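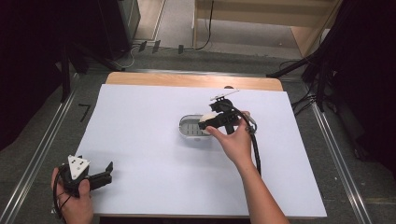 White cover on a work table - how do you keep it flat, and what takes the little marks off?

Posted by teacup_and_twine, 7 July 2018

Hello everybody, I've been reading this site for ages and finally have something to ask! I have a table that I use for all the small fiddly jobs in the house, and after one too many rings and scratches I decided to put a big plain white cover over it. I love it for sorting. Anything you drop shows up right away, and my eyes are not what they were when I could thread a needle by lamplight.

The trouble is that the cover was left in the house by the people before us, so I have no label and no idea what it's made of. It is smooth and matte and doesn't quite reach the far edge, so there is a strip of the wood grain left bare over there, and it spreads out at the sides toward where I sit. I don't mind the strip (it's a nice light tan and I rather like seeing it), but the cover creeps. I lean on it, I pull a dish toward me, and by the end of an afternoon it has wandered. I tried masking tape underneath and it let go within 2 days. I would rather not use anything that will pull the finish off the wood.

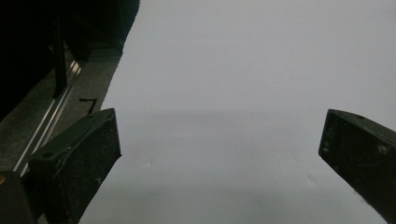
Marks are my other worry. I was expecting coffee and ink, and so far I've been lucky with those, but there are smaller things that bother me more than they should. Under flat indoor light it looks a bluish gray instead of white, and low down there are two tiny pale smudges that I can hardly make out from the cover itself. I only spot that sort of thing when I get my nose down close. Would you leave marks that faint alone, or can they be cleaned off without leaving a shiny patch? I have a bottle of Brillby cleaner under the sink but I'm nervous of it on a matte surface.

I mostly have one small see-through dish on the table at a time, the oval kind with rows of slots in the bottom, so we aren't talking about heavy use. Any advice very welcome, and thank you for reading all that.

Posted by oldporch_mending

Welcome! I had the same creeping business for years on my sewing table, so I can help with the first half at least.

Get yourself some of that rubbery open-mesh liner that people put under rugs. Try a small piece on the bare wood first, somewhere out of the way, and leave it a week or so, as a few of the cheap ones can stick to older varnish. If the wood comes up fine, cut a piece a hand's width smaller than the cover all the way around and lay it in between. Smooth the cover from the middle outward with your forearm. I used a roll from Pelolard that I bought one November for the kitchen drawers, and what was left over did the whole table with some to spare. If your cover is thin, the mesh pattern may show through a little when you press on it. Mine does and I stopped noticing.

While you have the cover off, wipe the tabletop and let it dry properly before you put anything back. Mine had crumbs under it that felt like gravel.

As for the smudges, start with a dry soft cloth. Pale marks on white are very often just dust or a bit of rubbed-off something. If that does nothing, use a barely damp cloth with one drop of dish soap, dab, don't scrub, and then dab again with plain water. Hold off on the damp cloth until you're sure it isn't paper, though! Put a drop of water on a corner you'd never miss and see if it soaks in and puckers.

And if the marks are as faint as you say, I'd be tempted to put the kettle on and leave them be.

Posted by Koubek_Lane

Just tape it down with more tape. Or get a new cover, they're cheap.

Posted by linen_and_lather

I agree with the porch lady about testing a corner first. Please don't put the spray cleaner straight on a matte surface, whatever the brand. I did that on a white cover from Gronda and got a glossy oval the size of my palm, and no amount of rinsing ever took it off. If you must use it, put it on the cloth, and try it on the underside before the top.

One small extra on the creeping: if the cover is big enough to turn, try it the other way around so the longer side hangs toward you. A few inches folded under the near edge and held with those plastic tablecloth clips kept mine still all summer. The clips only work if your tabletop isn't too thick, so measure before you go shopping. I didn't, and now I have a drawer full of clips that fit nothing in this house.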